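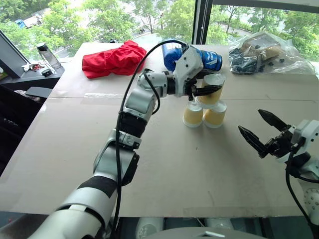
A blue can on the cardboard-covered tabletop, by the window.

Carkomton Arts Center Opens Fall Season With Free Community Evening

The Carkomton Arts Center will open its fall season in October with a free community evening on Monday at 6:30 p.m. Doors open at 6, and no tickets are needed.

The evening begins with a short concert by the Niveo String Quartet, followed by a reading from poet Mairéad Lenihan. The main gallery will show 40 prints and drawings by Roxana Costache and Valentin Ene. The exhibit stays up for 12 weeks.

"We wanted the first night to be easy to walk into," said Brândușa Preda, the center's program director. "People can stay for the whole thing or just see the prints."

Registration for fall classes opens the same night. New this season are bookbinding, beginning ceramics and a Saturday choir for adults. Class fees start at $100, and members pay less.

Parking is free in the Lungu Street lot. For class schedules, ask for Lenuța Onu at the front desk.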